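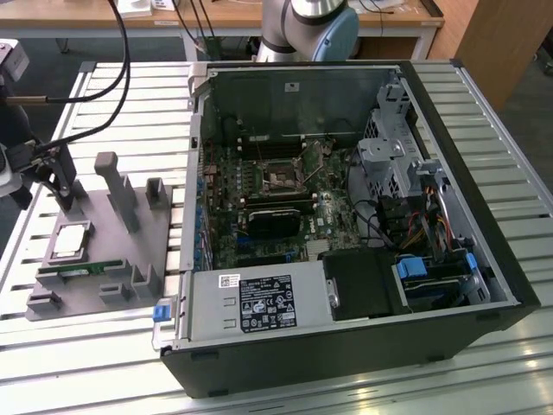 Figure 2. Our workspace for the PC assembly tasks: the open desktop tower, the gray 3D-printed fixture holding the CPU and RAM module, and the two arms.

4.2 Contact-rich assembly on a real computer

I'll admit I was nervous about this part of the evaluation. Pegs and holes are friendly, and you can print another one when the robot crushes it. A CPU socket isn't friendly at all, so we saved it for after the Plundine policy had gone through the whole peg suite in Section 4.1.

The setup is in Figure 2. We lay the tower on its side with the panel off, which leaves the socket and the memory slots open to an arm coming in from overhead. The chip and the RAM module start each trial on the fixture next to the case. Jinfeng Xiong redesigned that plate over and over (I lost track, and I think he did too) until a part would sit the same way every time we put it back. That mattered a lot more than I expected! With our older plate, the policy spent most of its effort fixing a bad grasp and hardly any on the insertion itself.

We look at two tasks, CPU placement and RAM insertion. For each one we train on 2,000 simulated episodes and then fine-tune on 51 real demonstrations collected by teleoperation. The baseline, Trakusance, gets exactly the same data. Both methods run on the same arm with the same force limit, and a trial ends early if that limit is hit.

CPU placement is the harder one for vision. The chip is square, so a policy can line it up beautifully and still have it turned the wrong way. Trakusance did this often. Ours did it less, and I believe the wrist force signal isn't what helped - the orientation is already settled before anything touches. My guess is the contrastive term in our loss, and the ablation in Section 5 backs that up, at least in part.

RAM insertion flips the picture. Both methods find the slot fine, and then the baseline pushes straight down with one end riding high. Plundine tends to rock the module a little before pressing, a habit it picked up from the demonstrations.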